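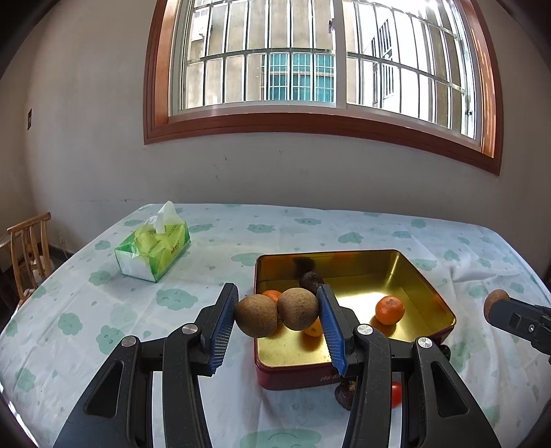

Two kiwifruits, held over the tin.

Lallbridge Importers' Roundtable
Minutes of the April meeting
Notes by Birsen Yurt

In the room: Alper Akbulut (chair), Tanvir Hettiarachchi, Shih-chieh Peng, me, and most of the usual members. Sumaiya Mollah joined by phone from the Satus office and could hear us fine once Alper moved the phone off the radiator.

Start

We got going at 5 pm, or a few minutes past it, while Alper finished a call. The March minutes were approved with one fix. I had written that Tanvir was "in favor" of a joint letter on the transit rules, and he was in favor of talking about a joint letter. Fixed, Tanvir. Sorry!

The Drorkari crossing

This took up most of the evening, so I'm giving it most of the page.

For anyone who missed the last couple of meetings: goods coming through Drorkari now need the new transit certificate, and the certificate has to be stamped on both sides of the border. The two governments agreed on the certificate itself back in the winter. What they haven't agreed on is which office stamps first. So each side's border office is waiting for the other one's stamp, and trucks are sitting there with perfectly good paperwork and nowhere to take it.

Sumaiya gave us the latest. Satus has had trucks held for up to 22 days, and she said the length of the wait doesn't seem to depend on what's in them. Machine parts, rugs, canned goods, all the same. She has a driver who got through in an afternoon and then the very next load, same company, same form, same everything, went to the back lot. She asked the officer why and he told her the instructions had changed over lunch. She asked to see the instructions and he said they were verbal.

Alper wanted to know if this is a sanctions thing in disguise. There's been a lot of talk in the papers about pressure on trading partners, and some of us (me included, I'll admit it) had started to assume that the delays were a message of some kind. Shih-chieh doesn't buy it. His view is that if a government wants to squeeze trade it announces the squeeze, or at least leaks it, and what we've got is two ministries that don't like each other. He's been bringing goods through that region for longer than any of us and he said the same thing happened when the old customs union paper was replaced. It sorted itself out when a new deputy came in and picked an order for the stamps.

Tanvir said that might well be true but his bank doesn't care whose fault it is. This was the part I hadn't thought about, so let me get it down properly. When a load is held past the date on the letter of credit, the bank on our side stops and takes another look at it, and because the name Drorkari is on the paperwork they now send it to their compliance people, who want to know who owns the warehouse, who owns the company that owns the warehouse, and so on up. Hettiarachchi was asked for 49 pages of extra documents on a single load. None of it was hard to find, but it all had to be translated, and by the time the translation was back the load had moved and the bank wanted the new location explained too.

There was a long stretch of people swapping bank stories here. I stopped writing for a while and I don't think anyone will miss it.

Sumaiya came back in to ask whether we could at least agree on a common packet, so that everybody's bank gets the same set of papers in the same order up front. She's noticed that the forwarders who send everything at once get fewer questions than the ones who send the minimum. Shih-chieh worried that if we volunteer more than is asked for, it becomes what is asked for, for everybody, forever. I think they're both right, which doesn't help much with writing an action item.
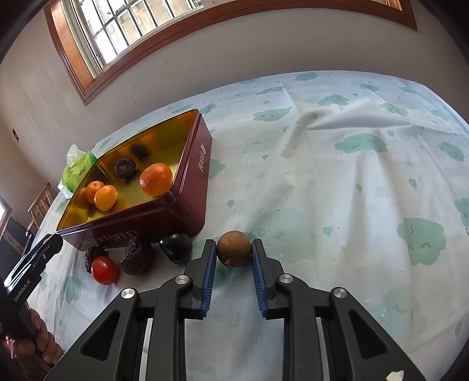 After some back and forth we settled on a trial. Satus and Hettiarachchi will put together a packet for their next loads and see how it goes. The rest of us will hold off until we hear how the banks take it. Tanvir will share his list of what he was asked for, with the account details blacked out, and Sumaiya will mark which of those papers she normally has before a truck leaves and which ones she has to chase. If you have something your bank asked for that isn't on Tanvir's list, send it to him directly, please, and copy me.

We also talked about going around Drorkari altogether. The southern road is open and the stamps aren't a problem there, but it adds roughly 1000 miles to the trip by the time you've looped back up, and Alper pointed out that the insurance is a whole different policy. He had a quote from before the delays started and wouldn't read it aloud, but he did make a face. For anything heavy it's out. For small, expensive goods it may be worth a look, and Shih-chieh said he'd be willing to split a truck with somebody if they wanted to try. Talk to him if so.

The letter

Back on the agenda from March. Do we write to the trade ministry or not?

Alper read out his draft. It's polite and it's clear, and I liked it a lot. It asks for two things: that the ministry raise the order of the stamps at the next round of border talks, and that it put out a plain notice telling banks that a load held at Drorkari is held for paperwork and isn't under suspicion. The second one got nods all around, even from Shih-chieh, who as a rule thinks letters to ministries are how you use up old stamps.

Tanvir's worry is still the one he had last month. Border talks are touchy right now, each side is looking for proof that the other one is hurting its merchants, and he'd hate to see our letter waved around at a press conference. He asked that we leave out the names of the firms and leave out any line saying which side's office is slower. Sumaiya said she'd be happy to tell anyone who called her which side's office is slower, but fine, not in the letter.

Alper agreed to take out the third paragraph and the last sentence of the fourth. There was a bit of fuss about "urge" versus "ask." I was on team "ask" and so was nearly everyone, so "ask" it is. The new draft goes around by email and if there are no objections it gets sent before the talks open. Silence counts as a yes, so do read it.

Tariff codes

Short one. The revised code book is out and several headings for processed foods and textiles have moved. Shih-chieh went through the changes that matter to us and I won't try to repeat them, because I'd get a digit wrong and someone would pay the wrong duty on account of me. He has a marked-up copy that he's willing to lend. One thing he wanted stressed: if your broker is still using the old codes, the entry will go through and look fine, and the correction shows up later with a penalty attached. Ask your broker. He said it twice and then once more while putting his coat on.

Other business

Alper has been asked whether the Roundtable would send a speaker to the college's evening class on trade policy. He'd do it himself but he's traveling. Sumaiya said she might, if the class is told ahead of time that she isn't going to defend anyone's foreign policy. Alper will pass that along, possibly in softer words.

There was a question about whether new members can sit in before paying dues. Yes, for one meeting, same as always.

I asked again for people to send me their agenda items before the meeting instead of at the door. I do mean it – I retyped the thing in the parking lot this time.

To do

Tanvir: document list to Sumaiya and me, details blacked out.
Sumaiya: mark up the list, trial packet for the next Satus load, let Alper know about the evening class.
Alper: new draft of the letter, out by email.
Shih-chieh: lend out the code book, and collect names for a shared truck on the southern road.
Me: these minutes, and a fresh phone list, as the old one still has Hettiarachchi at its former address.

Next meeting is same place, same time, next month. The Drorkari crossing goes first on the agenda again.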